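Spent most of October on the planner. The job is a simulated arm picking one flat white thing off a red sofa, and my approach pose kept landing wide of the seat.

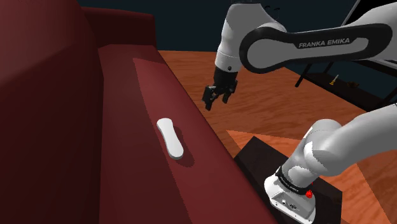 I had the hand offset applied twice, once in the config and once in Stuvlow, our planning wrapper. Tamás Erdős spotted it in the logs. With the extra one removed, 322 of 377 seeds find a plan.

The other failures come from the grasp sampler. It scores long flat shapes badly and wants to grab them at an end.

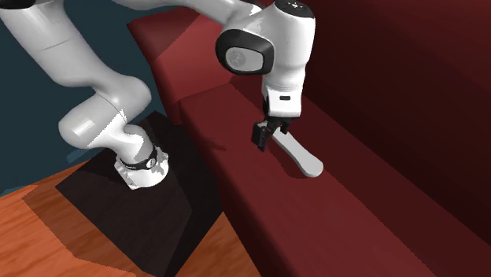
## Next

- Lower the sampler's end bias
- Rerun the failed seeds with 20 grasps each
- Check the wrist camera extrinsics again

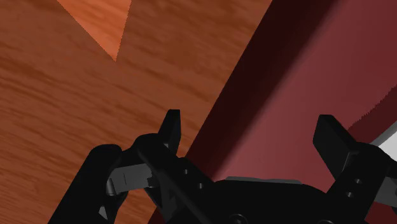 *Wrist view, gripper open, sofa on the right.*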